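Cunthorpe bin-sort: gripper comparison set
README for the October release 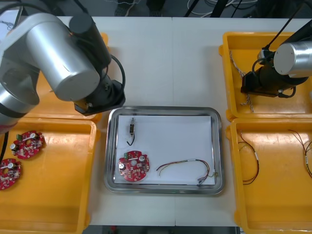

Bench view from the fixed camera, both arms over the table, parts in the centre tray and the yellow bins.

What's in it

Recordings of a two-arm cell sorting small electrical parts from a steel tray into four bins. We recorded it to compare two sets of finger pads, called Estia and Cernance in the file names, on the same arms and with the same controller settings. There are 700 episodes in total: 500 with Estia pads and the rest with Cernance.

Parts

Round red circuit boards, wire harnesses, cables and small loose components. The tray is lined with white paper. Boards are meant to be picked by the rim, clear of the capacitors and the green connector. Harnesses may be picked anywhere along the strands, but not by a connector.

Layout

episodes/ one folder per episode, with video and joint states
labels.csv pad set, part type, arm used, outcome
calib/ fixed camera calibration, one file per session
notes/ operator notes, unedited

Outcomes are placed, dropped, wrong_bin or aborted. A part hanging over a bin rim is labelled dropped.

Known problems

37 episodes have no gripper force reading. They're flagged in labels.csv and should be left out of any force comparison.
The left arm hides much of the upper left bin in some views. Use the joint states to check releases there.
Gripper width is logged at 20 Hz, slower than the joints, so you'll need to resample.
The Friday session used an older calibration file. Don't swap it for the newer one.

Playback needs the Vakulenko reader, version 2 or later.

Contacts

Recording and labels: Leonie Stubbs
Controller and calibration: Bronwyn Te Moana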